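Sumgate Storage, Prudisville site: progress report to the lender, period ending October

This report covers the second draw on the conversion loan for the former Brirkholm warehouse in Prudisville. It follows the headings in the loan agreement.

Work completed

Interior partitions are finished on the ground floor and 28 of the 44 planned units there can be rented now. The remaining 16 have walls and ceilings but are waiting on roll-up doors. The supplier, Ho Door and Frame, shipped one pallet in the wrong width and has taken it back. Replacements are on order and we were not charged for the return.

The freight elevator passed its state inspection on the second try. The first visit failed on the emergency phone, which had been wired to a disconnected line. Lighting on the ground floor is on motion sensors, set to stay on for 4 minutes. Two tenants have said that is too short when they are unloading, and we plan to lengthen it once the electrician is back.

The climate control units are on the roof but have not been started up. Until they are, we are renting ground floor space at the standard rate only.

Rentals

Most of the early tenants are households between moves. Three are small contractors keeping tools and leftover materials. Tenants sign month to month, and we have not offered any free first month. The online payment page went live in September, and most renters have signed up for automatic payment.

Spending

The second draw is spent except for $2,000 held back from the partition contractor until the punch list is done. The open items are scuffed panels in the east corridor and a fire door that does not latch. Paint came in over budget and signs came in under, so the finish line is close to even. No money has been moved out of contingency. 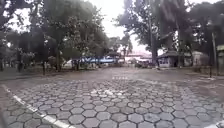 Will the second floor open on the original schedule?

The second floor will open in February, a month later than planned, because the sprinkler contractor cannot start until December.

Next period

We will hang the remaining doors, start up the climate units and close the punch list. The gate keypad also needs a software update so that codes for late accounts shut off without someone entering them by hand. We expect to request the third draw after the sprinkler rough-in is inspected. Invoices and lien waivers for this draw are attached in the same order as the budget lines.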